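Kitchen tips I brought home from the robot open day

I went to the open day at Kovalchuk in Wendden in March expecting a coffee and a nose round, and came home and rearranged half my worktop. Bear with me, there are tips in this!

The bit I liked best was the kitchen table demonstration. Mattes Brandes ran it, and he let us stand there as long as we liked and ask daft questions. The arm works at a white table set out with a colander, a mug, a pot with a slotted spatula across it, a plate with the ketchup on, that sort of thing. It picks up one piece at a time, and it is slow. I make toast quicker half asleep. But you do start noticing how a table is laid when you watch something that can't just rummage.

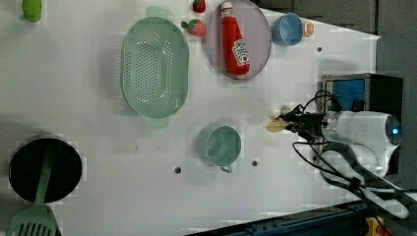

Siham Srour thought I was being too kind about the speed, and that any cook with a tea towel over one shoulder would have cleared the lot and put the kettle on. Fair enough, but she did go home and move her mugs, so I'm counting that as a win.

Anyway, the tips.

Leave a hand's width round anything you grab often. Mattes said most of their fumbles come from things standing too close together, and so do mine (two chipped bowls this winter alone). I've taken the spice rack off the worktop altogether and put the salt back on its own.

Turn your mug handles the same way. I do mine towards me. It sounds fussy until you've reached for a cup of tea with your eyes on the frying pan.

Small bits live together, big bits live apart. Biscuit cutters, corn holders and the little icing nozzles went into one old ice cream tub, and the colander now has a shelf to itself where it doesn't have to be wrestled out from under the steamer. 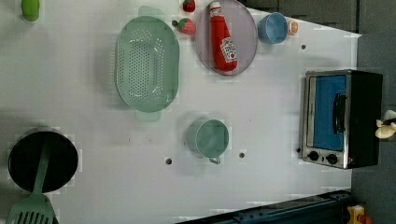
Keep the space in front of any door that opens. My little oven used to have the bread bin right up against it, so every time I wanted cheese on toast I was shuffling things about with one hand and holding a tray in the other. I moved the bin to the end by the fridge and I can't think why it took me so long.

And do one job from start to finish before you pick up the next. Mattes told us the arm had done 3014 pick-ups since they started keeping count, and they're hoping for 4000 by summer. One thing, down, next thing. I tried it with the washing up and had it finished before the radio news!

They're doing another open day at the Prarnthorpe place later on, room for 60 people, so put your name down early if you fancy it. Take a cushion, the benches are hard.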